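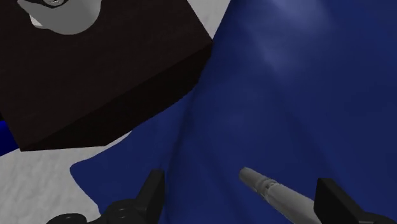
4.2 Demonstration at the open day

The open day took place in May in the teaching hall of the Romaniuk laboratory. We showed the visitors the same simulated station that was used for the tests in Section 3, and we let them choose where on the cloth the arm should bring the rod. The scene was shown on two screens, one with the view near the fingers and one with the view of the whole station (Figure 3). Larysa Levchenko operated the Flustow software and Malcolm Gosling spoke with the visitors.

Each group had 20 minutes. In this time the group first watched one run without any explanation, and after that it received a short paper form with 41 statements about trust and understanding. We wanted to know which of the two views helps a person more to judge the distance between the tip of the rod and the cloth.

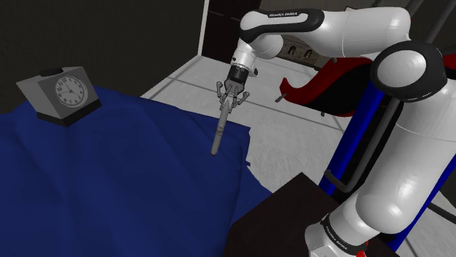
Figure 3. Wide view of the simulated station. The Franka Emika arm holds a gray rod with its tip just above the blue cloth. A clock stands on the left.

Most visitors preferred the wide view at the beginning, but several of them changed their opinion when they had to decide if the tip was touching the fabric. A retired tailor remarked that the folds confused her more than the arm did, and she asked why we do not make the cloth flat. We consider this a fair question and return to it in Section 5. The forms were typed in by Uliana Pylypenko and checked a second time by Hryhorii Kravets. Forms with more than three missing answers were excluded from the analysis.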